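Student Team Advances Garment Handling Project at Rojanasak Technical College
November 9, 2018

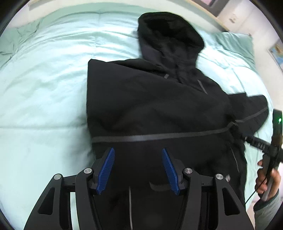

Project moves from the laboratory to the home

The Department of Automation Technology at Rojanasak Technical College has announced that its student project on the handling of clothing, known as Pivent, has entered its second stage. During this stage, students enrolled in the department's applied robotics class will record 300 demonstrations of everyday garment tasks, using hand-held grippers in ordinary living spaces. The first 100 demonstrations have been completed and accepted by the department.

Pivent began in May as a class assignment. Students were asked to choose a household chore and to study what a machine would need in order to carry it out. Several groups selected laundry, and the department decided to combine their work into a single project that would continue through the academic year. The class now meets for the project in 4 teams, each responsible for its own set of garments.

The task under study is simple for most people and remains difficult for machines. A shirt or jacket has no fixed shape. It folds under its own weight, and its sleeves may end up beneath the body or inside out. Dark outerwear presents a further problem, as folds in black fabric are hard to tell apart from seams and openings. For this reason the teams have placed jackets with hoods, zippers and reflective trim near the top of their list – the lighter details give the students fixed points to refer to when they review a recording.

Work with hand-held grippers

Each demonstration is performed by a student with a gripper in each hand. The student spreads the garment on a bed or table, straightens the sleeves, and folds it according to a written procedure agreed upon by all teams. The procedure for hooded jackets was revised twice this fall. In its current form, the hood is laid flat first, the sleeves are brought in over the body, and the lower half is then folded up toward the collar.

Students practice each garment before any recording is kept. According to the department, the most common fault in early sessions was gripping too much fabric at once, which pulled the garment out of line. Practice now includes a separate exercise in which students pick up a single layer of cloth at a cuff or hem and set it down again without moving the rest of the garment. A demonstration in which the fabric slips may still be kept, provided that the student corrects the fault and finishes the fold. The recordings are labeled accordingly.

The decision to work on beds as well as laboratory tables was made by the class. Bedding gives way under the gripper and wrinkles along with the clothing on top of it, and the students concluded that a procedure tested only on a hard surface would be of limited use in a home. Teams are required to record each type of garment on no fewer than 3 different surfaces.

Support and equipment

The project is supported by Veleo, a regional supplier of training equipment, which has provided finger pads and replacement parts to the college for the current academic year. Jatell, a software firm, has given the class access to a program for sorting and reviewing recordings. Both companies will attend the presentation at the end of the course and will offer comments on the students' written reports.

Students are assessed on their written procedures, on the quality and labeling of their recordings, and on a final report. Speed is not graded. The department noted that careful records of unsuccessful attempts have proved as useful to the class as the completed folds, and that teams will continue to receive full credit for them.

Next steps

The teams will next turn to knitwear and to children's clothing, where smaller sleeves and openings call for a closer grip. Following completion of the recordings, one part of the class will use the material to train a two-armed laboratory robot on a limited number of folds, beginning with towels and plain shirts. Hooded jackets will be attempted only after those results have been reviewed.

Students in other departments who wish to take part in the spring course may apply through the department office. No previous experience with robotics is required, although applicants must complete the introductory safety session before using the equipment. Places are limited, and priority will be given to students in their second year of study.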